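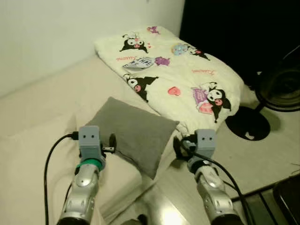 Slide 1 – grey pillow on beige sheets.

Start with the linen costs. Flollham washed 3689 pounds of bedding last August, and 390 pounds of that came back for a second wash. Pause there.

Most rewash is makeup, body lotion and rust marks. Makeup comes out if it gets treated the same day. Rust needs its own product and a separate load – do not use bleach, it sets the stain.

Next, the par level question. Golerero keeps 3 sets per bed: one on, one in the wash, one on the shelf. Alemneh tried two and ran short every weekend. Mention that new sheets should rest 24 hours after drying before they go back on a bed.

Natnael Demissie has the Fesus price sheet if anyone asks about thread counts. Keep that short.

Last point is pillow protectors. Zippered ones, changed with every deep clean. Then take questions until the break.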